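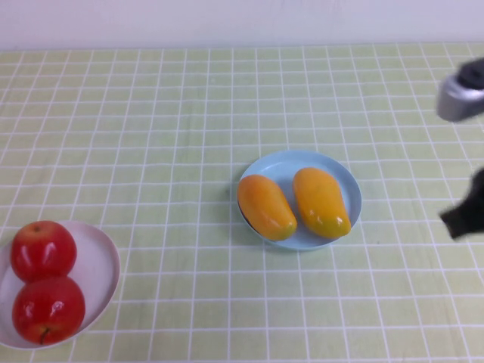

Contents | Previous | Next | Glossary | Index

Chapter 8
Why Fruit Ripens

Pick up a mango at the market and you'll probably do what shoppers have done for centuries. You press it with your thumb, sniff the stem end, and decide whether it's for tonight or for the weekend. Without thinking about it, you have just run a chemistry test! Softness tells you about the walls between the cells. Smell tells you about dozens of small molecules drifting off the skin. Color tells you something too, though less than most people think, and we'll come back to that in Section 8.2.

In Chapter 7 we followed sugar from the leaf, where it is made, to the places where a plant stores it. Now we get to one of my favorite stories in all of plant biology - what happens to those stores once a fruit is full grown. A mature green mango is hard, sour, and loaded with starch. Over several days enzymes cut that starch into sugars, acids are used up, and the pectin that glues cell to cell begins to come apart. The fruit is alive through all of this. It takes in oxygen, gives off carbon dioxide, and warms itself very slightly as it works.

The signal that gets everything moving is a gas called ethylene, and it is a wonderfully simple molecule: two carbon atoms and four hydrogen atoms. Fruits such as mangoes, bananas, and tomatoes make a burst of it as they begin to ripen, and the ethylene they make causes them to make still more. Biologists call these climacteric fruits. Grapes, strawberries, and oranges have no such burst, and they won't get much sweeter after picking no matter how long you leave them on the counter.

Growers care about this a great deal. When Vaida Kalniņš started as a packing manager at Prarnis, she kept a notebook on every shipment that came in too soft to sell. One June she went back through 42 of those entries and found that more than eight involved mangoes stored beside ripe bananas. You'll work with part of her notebook in the lab at the end of the chapter, and I think you'll enjoy the detective work as much as my own classes have.

Before you read on, try this at home. Put one unripe banana in a closed paper bag with a ripe apple, and a second unripe banana in a bag by itself. Check both every morning and write down the color, the smell, and how the skin feels. Keep your notes - we'll use them in Section 8.3, where Takumi Noguchi's drawings show how a cell detects ethylene in the first place.

Words to watch for: climacteric, enzyme, ethylene, pectin, respiration, starch.

8.1 Mature Is One Thing, Ripe Is Another

A fruit is mature when its seeds are ready to grow. It is ripe when it is ready to be eaten. In a mango the first can come well before the second, and farmers who ship fruit over long distances pick during the gap.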